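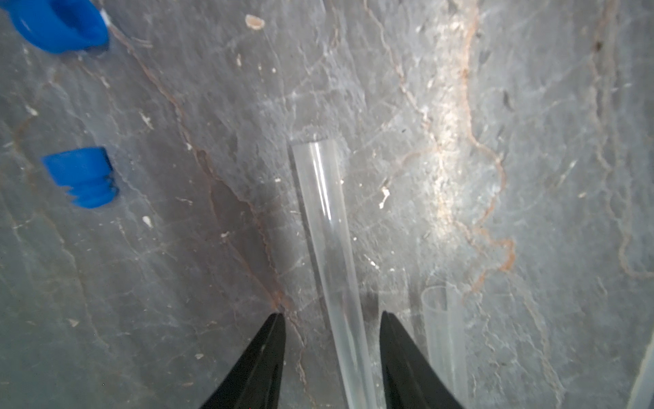 **Figure 3.** Wrist camera view of the workspace, with a clear plastic tube between the two gripper fingers, further tubes to the right and two blue plastic pieces to the left.

### 4.2 Grasp-state errors on transparent tubes

The most frequent fault in the Evora trials was a false report of a secure grasp. In seven of the nine stopped runs, the controller began the lift while the tube was still resting on the work surface. The arm then moved to the drop-off point with nothing in its fingers, and the run was halted by the operator.

The cause was traced to the Koo detector, which reads grasp state from the wrist image alone. A tube that lies between the fingers (Figure 3) and a tube that is held by them can look nearly the same from this angle. Clear walls make the problem worse, as the veins of the stone show through them and the edges are faint. No such error was logged for the blue pieces.

The remaining two stops were caused by contact with a neighboring tube during the approach. No one was hurt, but one tube cracked and the cell was closed until it had been cleared.

From June, the lift command also required a minimum finger force, held for 3 control cycles. Results with this check are given in Section 4.3.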